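# Nivus 手持夹爪套件上手：从装指到录第一段双手数据

套件到手后先别急着通电。Nivus 的包装分上下两层，上层是左右两只手持夹爪，下层是线材、备用指块和一袋螺丝。说明书只讲接线，装指和试抓写得很少，下面按我自己的顺序来。

## 1. 装指块

指块分左右，装反了能拧上，但合拢时会错位。先把螺丝全部带上两三圈，合拢夹爪对齐，再逐个拧紧。别用电动螺丝刀，指块是打印件，孔口容易崩。

装完空握几次，听有没有摩擦声。有的话松开重新对齐，不要靠多握几次去磨合。

## 2. 布置桌面

桌面用浅色、哑光的最省事，指尖和桌面反差大，回看录像时容易判断开合。物料筐放在一侧，中间留出操作的地方。 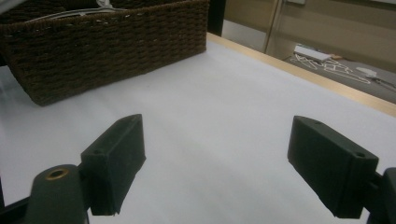 筐的位置定下来以后，用胶带在桌边做个记号，每段录制前对一下。我第一次没做记号，录到第14段发现筐已经挪了一截，前面的只好重来。

## 3. 连接与标定

打开配套软件 Calten，先接左手，再接右手，顺序反了左右会对调。标定时按提示完全张开、完全合拢，每只手做8次，速度放慢。读数跳动时先检查手柄处的插头，多半是没插到底。

线要给手腕留余量。拉得太紧，抬手时会带动夹爪，轨迹里能看出抖动。

## 4. 试抓：衣架

衣架适合练双手配合：细、长，两端都能夹。步骤如下：

1. 双手张开夹爪，移到衣架两端上方。
2. 左手先夹，右手后夹，不要同时用力。
3. 两端都夹稳再抬，保持水平。
4. 放回时先让一端着落，再松另一端。

夹爪没有力反馈，初学的人容易握得过紧，塑料衣架会弯。握到不滑就够了。

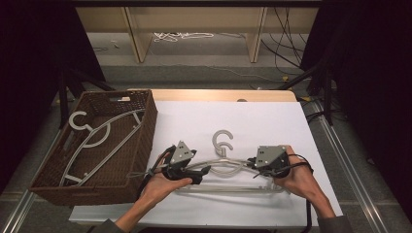 Vratislav Gajdoš 试用后的意见不太一样：他觉得左右手先后夹反而容易把衣架带歪，他习惯同时合拢，只是合得很慢。他还提到，换成 Cusi 的软指垫以后不用握那么紧，连录38段手也不算累，但软垫边缘磨损快，得常换。

两种夹法我都试过，同一批数据里统一用一种就行，混着录后面不好筛。

## 5. 保存与检查

每段录完先看回放再录下一段，重点看夹爪开合曲线有没有断点。硬盘要提前清理，我录完一批占了几乎800 GB，中途换盘很麻烦。

导出时选默认格式，Jumier 的转换工具可以直接读取。文件名里写上物品和夹法，比如“衣架_先后”。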